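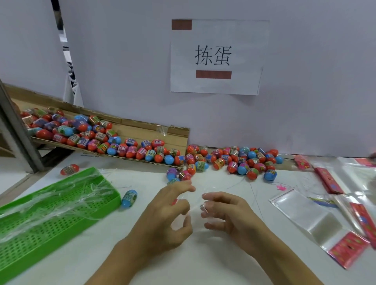

Poste de tri des œufs surprises, atelier Irkelell
Fiche de contrôle n° 126, passage du jeudi, équipe du matin
Contrôle effectué par Reda Hamdy

1. Plan de travail
Surface propre, sans éclat ni arête vive : CONFORME
Stabilité de la table : CONFORME
Commentaire : elle ne boite plus. La cale en carton pliée en huit a été remplacée par un vrai patin, après quatre fiches de réclamation.

2. Affichage
Nom du poste visible depuis la place assise : CONFORME
Feuille droite et bien fixée : À REPRENDRE
Commentaire : 拣蛋, « trier les œufs », le message passe. La feuille penche quand même. Prévoir un niveau à bulle ou un opérateur qui penche aussi.

3. Approvisionnement
Œufs contenus dans le plateau en carton : PARTIEL
Commentaire : une bonne part a choisi la liberté, à droite, à même la table. La consigne Cikano dit « un plateau, un tas ». Nous avons le plateau et deux tas. Les rouge et bleu clair se tiennent à peu près, les violets font ce qu'ils veulent.
Étiquettes et codes-barres présents sur le lot 1038 : CONFORME

4. Film plastique transparent
Morceaux jetés au fur et à mesure : À SURVEILLER
Commentaire : le film froissé colle aux doigts, aux manches et, lundi dernier, à ma fiche de contrôle. Bac à déchets Veston demandé, référence 221. Réponse du magasin : « bientôt ».
Aucun film au sol (risque de glissade) : CONFORME

5. Mains et poignets
Ongles courts, pas de bague : NON VÉRIFIÉ
Pause de cinq minutes par heure : NON CONFORME
Commentaire : la pause existe sur le planning. Il faudrait maintenant qu'elle existe à la table.

6. Cloison et montants
Fixation des panneaux : CONFORME
Passage dégagé derrière le poste : NON VÉRIFIÉ
Commentaire : clé chez Hollmann, Hollmann en congé.

Décision : poste autorisé, points 2 et 5 à corriger avant le prochain contrôle.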